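Kitchen countertop

A kitchen countertop is a raised, flat, horizontal surface used for preparing food. It is usually fixed on top of base cabinets and may be made of stone, wood, metal, tile or laminate. Marble has long been used by bakers, as its cool surface keeps dough firm. 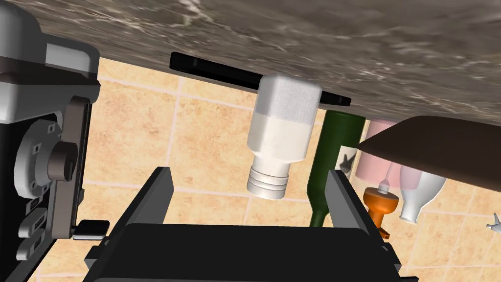

Veined marble countertop with square tiles behind

Marble is a fairly soft stone. Lemon juice, vinegar and wine dull its polish, a form of damage known as etching. A sealer slows staining but does not prevent etching. Granite is harder and holds up better to acids.

In the town of Ekcombe, marble counters became common after the Uvberg quarry opened a cutting shed with 30 workers. Slabs were sold at a thickness of 5 centimeters, and most were finished by hand. The shed closed in April after 61 years of work.

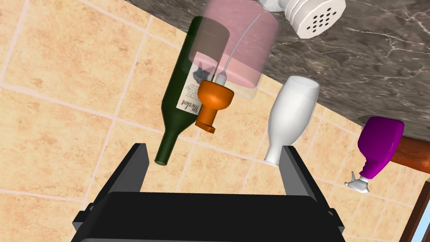
Tile and grout

Ceramic tile is often laid near counters. The tile itself resists water, but cement grout is porous and darkens with use. Wide joints are harder to keep clean than narrow ones. Cracked grout is raked out and replaced.

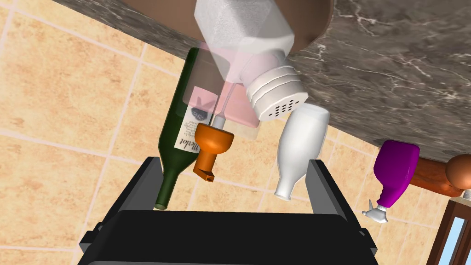 Ekcombe Local History Society, Trades and Crafts Section

The section keeps roughly 1,000 order slips from the Uvberg shed. They were sorted by Hrefna Hallgrímsson, who also wrote the index. Most orders came from private homes, with a smaller number from bakeries and dairies. Several slips record offcuts sold as pastry boards.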